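Looking After the Kitchen Arm at Wilstead

The arm on our toy kitchen bench has been called "low maintenance" by three different people, none of whom maintain it. We keep this page for whoever has the bench next. There is one picture and the notes that go with it. The longer service sheet is in the Plendside folder, and I'd read it with a pencil in hand, as a fair amount of it was written before the arm had done any work.

The short version: the fingers are checked every 200 cycles, the cable every morning, and the height over the pot whenever somebody says it doesn't need checking.

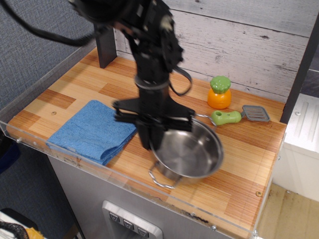
WILSTEAD, 9th September

The gripper over the steel pot, left finger down past the rim, right finger above the far side. We use the pot as the height reference. Galanis supplied a calibration routine for this and claims it holds until the arm is moved. Gergely Mészáros and I logged 659 cycles in January without moving anything, and by the end the left finger was 8 mm low. I have asked Galanis twice what "holds" means.

Cable. Look at the black cable where it loops away from the arm. It needs enough slack for the full reach and no more. The manual shows it pulled in neatly along the arm, and that looks fine until the wrist turns. Andor Szalai set it up the manual's way and had a connector working itself out by lunchtime. Leave the loop.

Fingers. Check both for play with the power off. Push sideways, then up. If one clicks, take it off the plate and look at the screw before ordering a new finger. We have sent two perfectly good fingers back to Gandville on the strength of a click.

Pot. Handles out to the sides, always the same pot. Wire handles swing, and a swung handle is enough to put the fingers in the wrong place. Barnabás Vida wants to tape them. I'm against it, seeing that the whole point of the cell is to cope with a pot that behaves like a pot.

Towel. The blue one stays folded on the counter to the left of the pot. Fold it flat. A thick fold under the left finger will give you a false contact reading, and you'll spend the afternoon blaming the motor.

Front guard. Clear acrylic, screwed along the front edge of the counter. Snug is enough. Tighten it hard and it cracks at the hole, and the replacement took 34 days to arrive last time.

Wrist motor. Galanis rates it for up to a year between inspections. I don't know whose year. Zsófia Barta opens ours at every second finger check, and so far she has found something to clean each time. Her notes are in the same folder, under her initials.

Still open: the drift. The current theory is a loose bracket near the top, the previous theory was temperature, and the one before that was me. If you run the bench this month, write down the finger height before you start and again when you stop, even if the two numbers match.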